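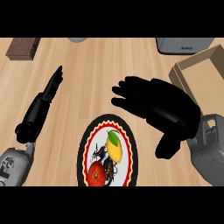

A decorated plate with two pieces of fruit on a light wooden tabletop.

Zumside Airport will open a second security hall in December, the operator Tasska has said. The hall has six lanes and will handle up to 2000 passengers an hour at busy times.

Flights to Cunha will move to Gate 3 from the same month. Trostix, which runs the airport car parks, said the shuttle bus would stop outside both halls. Check-in desks stay where they are, and passengers can use either hall for any flight.

Last updated: 6.20 am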